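Regrasp timing, part two: what the pause does

Thu 10 March

I said in February that I would write up the pause experiments once I had enough trials to stop changing my mind every other day. I have 2175 of them now, and I have mostly stopped.

For anyone who missed the first post, the question is a small one. When a multi-fingered hand picks up an object and the first contact is bad, the usual thing is to open up and try again. Our controller, which we call Erkine after a street Thitima used to live on, tries to fix the grasp without letting go. It loosens one finger at a time, shifts it, and closes it again. The idea is old and plenty of people have done versions of it. The part we are looking at is how long to wait between one finger closing and the next one loosening.

Most code I have read doesn't treat that wait as a thing worth choosing. There is a constant somewhere, often with no comment, and it was probably picked by somebody watching the hand and typing a number that looked calm. Ours was like that too. I went back through our history to find where the number came from and the commit message said "tune."

So we made it a variable. The simplest version has a fixed pause, and we swept it from none at all up to a full second. The other version has no fixed pause. It watches the motor currents and moves on when they stop changing by more than a threshold. I'll call that the settle rule. It has one number to set instead of the other number, which Thitima Wongsuwan pointed out to me more than once, and she is right that we haven't gotten rid of the tuning. We've moved it somewhere that I think makes more sense. 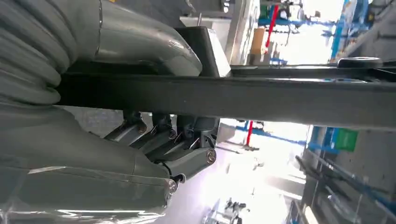 Currents are a noisy thing to wait on, and it took me a while to accept how much of the noise is mechanical. A motor current tells you about the load at the motor. What I want is the load at the fingertip, and there is a lot of hardware in between. On this hand there are thin metal rods and small pins running along the sides of the fingers, and every place where two parts meet can add a little friction or a little play. When a finger closes, the current rises, drops, and then wanders. The wandering is what makes the threshold hard to set. Put it too low and the controller sits there waiting for a quiet moment that never comes. Put it too high and it moves on while the object is still shifting, and you get the same failures as having no pause.

What we ended up doing is plain. We take the current for each finger, run it through a short moving average, and look at the spread over the last 12 samples. If the spread is under the threshold for every finger that is supposed to be holding, the next finger is allowed to loosen. There is a timeout so it can't hang. When the timeout fires we log it and carry on as if the grasp had settled, and those trials are counted with the rest. I considered throwing them out and decided that would be cheating, as a real system would have to do something at that point.

The objects come from a set we put together and named Stumetti. It has tubes, blocks, and a few awkward parts that don't have a clear long axis. I tried to include things that fail in different ways. The tubes roll. The blocks tip. The awkward parts mostly rotate around whichever finger touched first, and they account for more of my time than everything else together.

Each trial starts with a grasp that is wrong on purpose. We offset the hand by a small random amount, close it, and let Erkine try to repair things. A trial is a success if the object is still held at the end of a slow lift and a slow turn of the wrist. Anything that drops or slides past a mark is a failure. I scored these from the logs and Thitima scored a portion separately from video. We disagreed on a few of the sliding ones and moved the mark to somewhere we could both see.

Now the results. With no pause at all, the repair fails often, which is no surprise. As the fixed pause gets longer the success rate climbs, and then it flattens. Past the flat part there is nothing to gain from waiting longer. The settle rule gets to the same flat part. It does not get above it. If you only care whether the object stays in the hand and you have all day, pick a long pause and you are done.

The difference is in the time. Most repairs settle quickly and a few settle slowly, and a fixed pause has to be long enough for the slow ones. The settle rule only pays that cost when it needs to. Over the whole set it finishes repairs in almost half the time of the shortest fixed pause that reaches the same success rate. On the blocks it is faster than that. On the awkward parts it is about even, and on 3 of them it is slower, because the currents keep wandering and the timeout does most of the work.

I had expected the awkward parts to be where the settle rule helped most. I had the introduction to the paper half written around that. It has been rewritten.

There is one other result I didn't plan for. The order in which the fingers loosen matters more than I thought, and it matters most when the pause is short. We had been going from the first finger to the last in every trial. When I ran a smaller batch in the reverse order, the tubes got noticeably better and the blocks got slightly worse. With a long pause the two orders come out close together. I don't have a good explanation. My guess is that with a short pause the leftover motion from one finger gets passed to its neighbor, and the direction it travels depends on which way the object wants to go. That is a guess and I haven't tested it.

Some limits. This is one hand. The threshold was set on the tubes and then left alone, and I don't know how well it would carry over to a hand with tendons or with motors in the fingers. The lift and the turn are both slow. I'd expect a faster move to punish a grasp that had only just settled, and we have five extra trials at higher speed that say nothing either way.

Next I want to run the same sweep on the hand over at Cusholm, which is a different design and has joint sensors we could use in place of the currents. Thitima wants to do the finger order first. She has already written the script, a scheduler called Inthanon that picks the order at random and records it with each trial, so the order will probably come first. The logs and the scoring sheet will go up with the paper. If you need them sooner, write to me and I'll send what we have, though the column names are a mess.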